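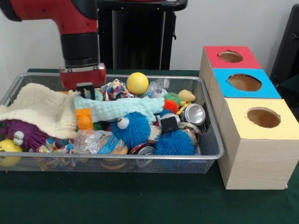 Salamatu Bassey writes that her old timer went off like a fire drill and the children now hide when they hear a microwave, and could we please make one that sounds less angry. We could. It took us two tries.

# Noment wind-up timer

The Noment is a mechanical timer with one dial, one spring and one bell. You turn the dial, it ticks, it rings. Fondance has been making it in more or less this shape for years, and each year someone in a meeting suggests an app. The suggestion is written down and put in a drawer.

It was designed for kitchens, but most of the letters we get are about other rooms. People use it for piano practice, for phone calls with relatives, and above all for cleaning up. A clean-up with no end time is a punishment. A clean-up that lasts 15 minutes is only an annoyance, and children (also spouses) will put up with an annoyance if they can see the dial moving.

## How people use it for cleaning up

Set the dial past the number you want, then turn it back. This winds the spring properly and is the one thing in the instructions that everyone skips. Stand it where the whole room can see it. If you keep it in your hand, you become the timer, and the arguments are with you.

Start with the big things. Anything that already has a box, a basket or a tray goes there first, in whatever order it comes to hand, and sorting can wait for some other day or some other generation.

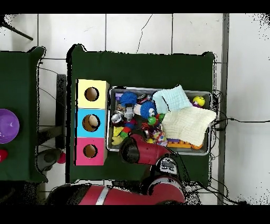 Small things come next, and this is where the ticking earns its keep. It is loud enough to hurry a person along and soft enough to talk over. When the bell goes, stop, even if there is one sock left. Going on past the bell teaches everybody that the bell is a liar, and you will have to buy a different timer from somebody else.

## The bell

The first Noment had a steel bell that could be heard from the yard. The September batch has a smaller one, made of brass, which rings for two seconds and then considers the matter closed. We kept the old bell as an option, sold as the Sani, for workshops and for people with very large houses. Please don't put a Sani in a nursery. We have had that letter too.

## Details

- Width: 61 mm across the dial
- Longest setting: 60 minutes, marked every five
- Weight: around 40 grams more than the old model, all of it in the base, so it no longer walks off the shelf
- Batteries: none
- Colors: white, brick, and Clusine, our name for a gray that the paint supplier calls gray
- Guarantee: 24 months on the spring 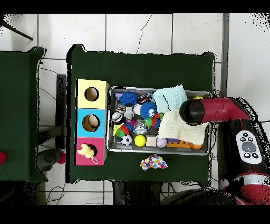
## Care and repairs

Wipe it with a damp cloth. It does not go in the dishwasher, the tub or the sink, and we can tell when it has.

If the dial sticks, turn it once all the way around and leave it alone overnight. If it still sticks, send it back in any small box with a note saying which room it lived in. We replace the spring and return the timer with the same scratches it came with, as people get attached to them. Out of guarantee, you pay for the spring and the postage.

Spare dials are sold in pairs. Bells are sold singly, and only to grown-ups.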